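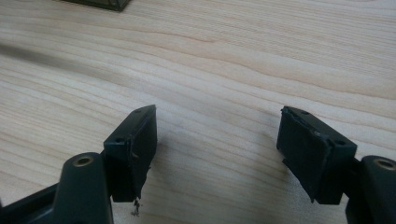
About Forkis Tables

Forkis makes and repairs wooden tabletops. We work out of a single-story building on Cosgrove Street, behind the feed store, and we sell mostly to homes, schools, small offices and a few restaurants. Most of our customers come in with a table they already own. The rest want a new top made to fit a base, a corner or a room.

The shop was started 13 years ago by Elsie Nepia, who had been refinishing furniture in her garage and ran out of garage. She still runs the place and still does most of the final sanding. Five people work here now, plus a driver who comes in for deliveries.

What we make

Our best-known work is pale tops with a matte finish. People ask for these more than anything else we do. The color stays light, the grain shows, and the surface has a soft sheen under a ceiling lamp instead of a shine. A wavy grain looks good this way, with thin tan lines and wide bands of nearly white wood between them. We lay the boards so that the lines run the long way of the table whenever the size allows it.

We also make darker tops, and we will match a stain if you bring us a piece of what you have. Matching takes longer. We make sample blocks first and ask you to take them home and look at them in the morning and again at night under your own lights.

Every new top comes in one of two models.

The Clovix is our everyday top. It has square corners with the edges eased by hand so they don't catch a sleeve. It's meant for kitchens, homework, sewing and general use.

The Uro is the rounded one. It began as a request from a daycare that wanted no corners at all, and later we found that people with narrow dining rooms liked it too. The Uro costs 30 dollars more than a Clovix of the same length because there is more cutting and more sanding.

Custom sizes are available in both. The longest top we can fit through our own door is 12 feet. If you need something longer, we make it in sections and join it at your place.

Repair and refinishing

Repair is more than half of what we do in a normal year. The usual jobs are water rings, heat marks, ink, glue, pet scratches, and old varnish that has gone yellow. We also fix splits and loose joints, and we replace missing leaves if we can find wood that comes close.

We start by looking at the table in good light with everything off it. Soft, spread-out marks are easy to mistake for a shadow, and a shadow is easy to mistake for a mark, so we move the table or the lamp before we write anything on the ticket. Then we test the old finish in a spot that won't show, usually under the overhang. After that you get a written price. Nothing is sanded until you have said yes to it.

Some tables shouldn't be sanded at all. If yours has a thin veneer that has already been refinished once or twice, we will tell you, and we may suggest cleaning and waxing it instead. We charge a flat 65 dollars for cleaning and waxing on any table that seats six or fewer.

Ripples, knots and streaks in the wood are not damage and we leave them alone. Every so often a customer asks us to get them out. We can hide them with a dark stain or with paint, and we have done both, but we can't remove them from the board.

The finish

The matte finish we use is a hard wax oil, put on in 2 thin coats with a light sanding in between. It goes on with a cloth. We wait overnight before the second coat and then leave the top on the rack for most of a week before it goes out. In damp weather it can take longer, and we will call you if that changes your pickup.

A waxed top is easy to touch up at home. It will not stand up to a hot pan set straight on it, so please use a trivet. For restaurants and classrooms we recommend a tougher clear coat. It feels a little more like plastic under the hand, but it can be wiped down many times a day.

Looking after your table

Wipe up spills when you see them. Use a damp cloth and then a dry one, always going with the grain. A drop of dish soap in warm water is enough for grease.

Don't use spray polish with silicone in it. It leaves a film that makes any later repair much harder.

Put felt under lamps, bowls, plant pots and anything else with a hard base. Lift things to move them. Most of the fine scratches we see come from something heavy being pushed a few inches.

If the table stands near a window, turn it end for end a couple of times a year. Pale wood changes color slowly in sunlight, and a vase that sits in one place all summer will leave its outline.

Once a year, or when the surface starts to feel dry, rub in a small amount of wax. We sell it in tins at the counter. One tin will do an average kitchen table several times over.

The shop and the people

The front room has finished tops out on stands, and you are welcome to put your hands on them. We would rather you did, because a matte surface is hard to judge from a photo on a screen. The workshop is through the double door at the back. If you'd like to see it, ask at the counter and someone will take you through once the saws are off.

Elsie handles estimates in the mornings. In the afternoons she is usually sanding and may not hear the phone, so leave a message and she'll return it before closing. Pickup and delivery are handled from the side entrance on the alley, where there is room for a truck.

We close for a week in May to service the equipment and repaint the floor. Orders placed just before that week are dated from the day we open again.

Scraps and offcuts go in the bin by the side entrance. They're free to anyone who wants them, and the longer pieces tend to be gone by noon.

Getting an estimate

Bring in the table if you can, or send us the length, width and thickness of the top along with a few photos taken in daylight. Take one from straight above and one from low down along the grain. Tell us what the table is used for and who uses it. For a new top, we also need to know what kind of base it will sit on and whether that base already has screw holes.

Estimates are free and good for 30 days.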